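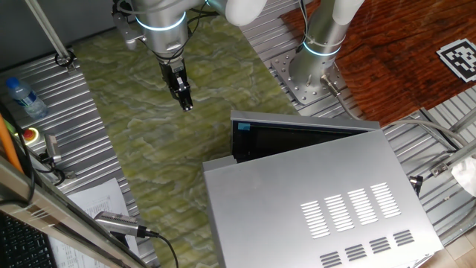
Robot arm and microwave oven, door open

Print this page | E-mail this page

Odcombe Online Football League: progress report to the Jafarzadeh Fund
Period covered: start of season to end of August

Summary

The league has completed its group stage and the first round of the cup. 332 players registered, against a target in the grant agreement of 300. Two of the four agreed outputs are finished, one is on schedule and one is late. Spending is slightly under budget. We are not asking for any change to the grant total, but we would like to move some money between headings, as set out further down.

Registration and divisions

Registration was open for four weeks. Sign-ups were slow in the first fortnight and picked up once the fixture format was published. Players were placed in 12 divisions by their results in a short qualifying ladder. Last season we placed people by their own estimate of their level, which gave us a lot of one-sided matches in the lower divisions. The share of group matches decided by five goals or more has fallen by half.

Over 15 players dropped out before their first match. Their places were filled from the reserve list where the division had not yet started. Where it had, their fixtures were voided and the table recalculated, and this led to several complaints from players who lost a win they had already banked. The rule will be rewritten before next season so that results stand once a player has finished half of their fixtures.

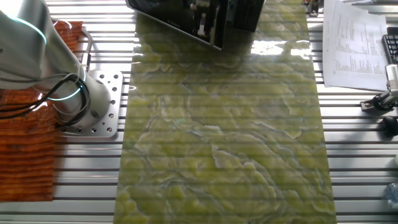
The group stage itself ran to time apart from one week in which the Niveck fixtures site was down for two evenings. Matches due on those evenings were moved to the following week and all but a handful were played. Niveck has credited us with one month's hosting fee, and this appears in the accounts as income.

Match disputes

Disputes were mostly over lag and disconnections. Under the current rules a match abandoned before half-time is replayed, and one abandoned later stands if the leader is two or more goals ahead. Players generally accept this. The difficulty is proof, as neither console saves the score of a match that drops out. We now ask both players to send a screenshot at half-time. Around the middle of the season we also cut the time allowed for raising a dispute to a single day, and the queue has been short since then.

Two players were removed for sharing an account. Both appealed and both appeals were turned down. The decisions are published on the rules page without the players' gamertags.

Cup and broadcasts

The cup draw was streamed live in July. The division winners went straight into the second round, and the remaining places went to the best-placed runners-up on points, then goal difference. One first-round tie went to a third leg after both players had won away with the same score. It was the most watched match so far.

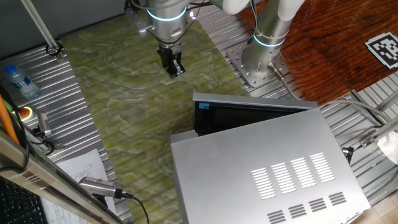 Viewing figures for ordinary league matches remain low. Most people who watch are players waiting for their own fixture. We had planned to show one match from every division each week, and have cut this back to a single featured match with commentary, with highlights of the others put up afterwards. The quality is better and the commentators have time to prepare.

The late output is the archive of results from earlier seasons. Jerkidia, who are building it, received the old spreadsheets from us in three different layouts, and some seasons have no away scores recorded. They have asked for another six weeks. We have agreed, at no extra cost to the grant.

Spending

Prize money has not yet been paid and will fall in the next period. Streaming costs are below budget for the reasons given above. Hosting is level after the Niveck credit. We ask the Fund's permission to move the streaming underspend to the playoff final, where the hire of the hall in Odcombe has gone up.
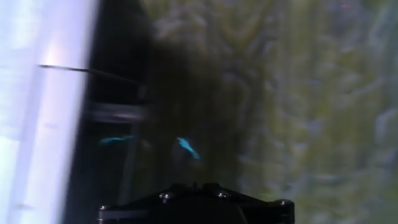
Next period

- Playoffs, best of three up to the semi-finals and best of five for the final
- Remaining cup rounds
- Revised rule on withdrawals, put to the players for comment
- Archive handed over by Jerkidia and checked
- End of season survey, using the same questions as last year
- Final accounts

Print this page | E-mail this page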